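The dark cloth and the honest table

10/2/22

When I moved to Butlow I brought with me one table and too many cloths. The table was from my aunt's kitchen, and the cloths came from everywhere: weddings, markets, a shop that was closing. I put them all in one drawer and for a long time I did not open it, as it would not close again after.

In January I took everything out. There were 19 pieces, and I had used four of them in the last year. This was a little shameful for me. I like to think I am a person who buys only what is needed.

The first thing I learned is that a cloth must be folded on a surface larger than itself. I used to fold against my chest, standing, and the corners never met. On the table it goes much better. You lay the cloth down, you take the middle with your fingers and lift it a little, so the air goes out from under, and then you let it fall and smooth it from the centre to the sides. My grandmother did this with every sheet in the house and I found it too slow when I was a child.

The second thing is about colour. Pale linen forgives a bad fold, but dark fabric shows every line, and also every crumb and hair. For this reason I brush the table first with a dry hand. I fold the dark pieces in two, then in two again, and I roll them in place of pressing them flat. In the Prekero catalogue they are always hanging on wooden bars, very beautiful, but I have no wall for such a bar.

I was also told, in a small fabric shop called Bautista, that a cloth should rest between uses. I don't know if it is true. I do it anyway, and the drawer now has a left side for resting and a right side for the week.
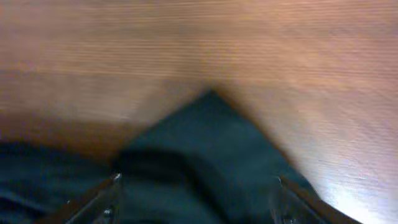
Dark fabric on bare wood, in light from one side.

What remained was the question of the table itself. For years I kept it covered, and when the cloths were away I saw the wood properly again. It has a warm colour which I had forgotten. I gave it a thin coat of Pruvon wax and left it overnight, with the window open - the smell is strong. Now I cover it only when guests come, and two of my friends have already asked me to leave it bare.

The cloths I did not keep went to my neighbour, who sews bags. She has not yet said what she will do with the velvet one.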